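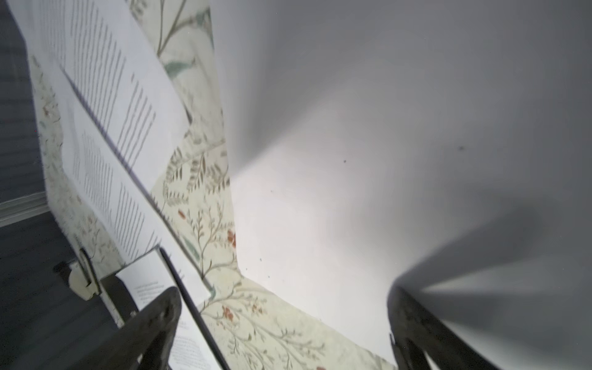 Paper handling with two arms: picture gallery

The Drumisau study asks whether a two-armed policy can learn to handle thin, loose material from a small set of demonstrations. Paper was chosen as the test material. It bends under light contact, it slides, and its edge is hard to find from above. The policy was trained on 640 demonstrations, and the full set of runs comes to 3,627 - all stored in the Bredumach archive with joint positions and wrist images.

The two arms share one policy. An earlier version, Hakim, used a separate policy for each side and lost timing between them whenever a sheet moved.

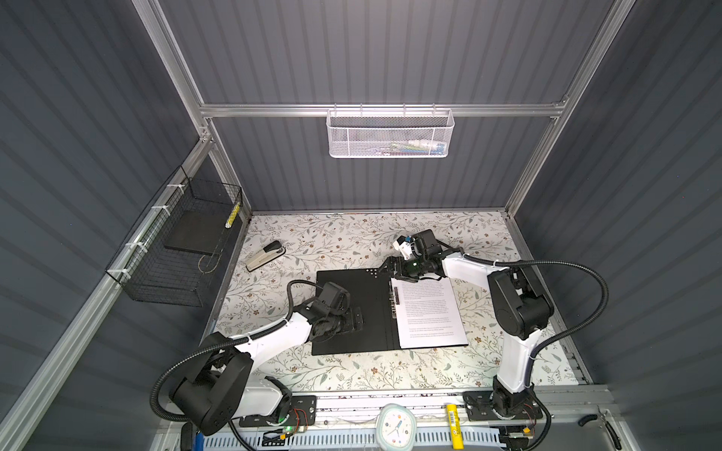
Left gripper on the folder cover, right gripper at the top edge of the sheet.

Each run is scored in 2 parts, hold and grasp. A hold counts only if the pressing arm stays in contact while the other arm works. Runs are stopped after 5 failed grasps.

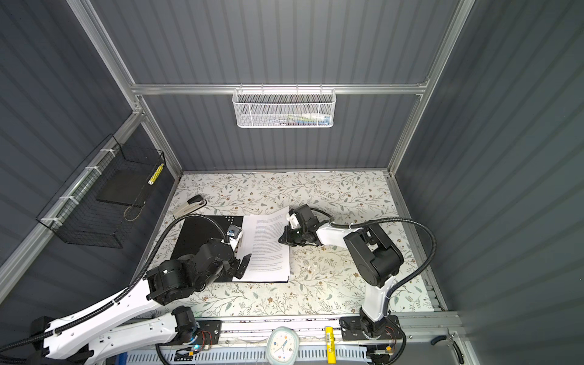

Edge height is the main source of error in the current model. A flat edge gives the wrist cameras little to work with, and the approach angle then varies from run to run. Curled edges change the contact point instead. The lower edge of the stack curls upward, while the right gripper is over to the side with its fingers pointing down towards the page edge. Both cases are labelled separately in the archive.

Updated January 16, 2024

Recent galleries
Brutard: gripper finger wear
Hakim: separate policies, December runs
Bredumach: archive layout and file notes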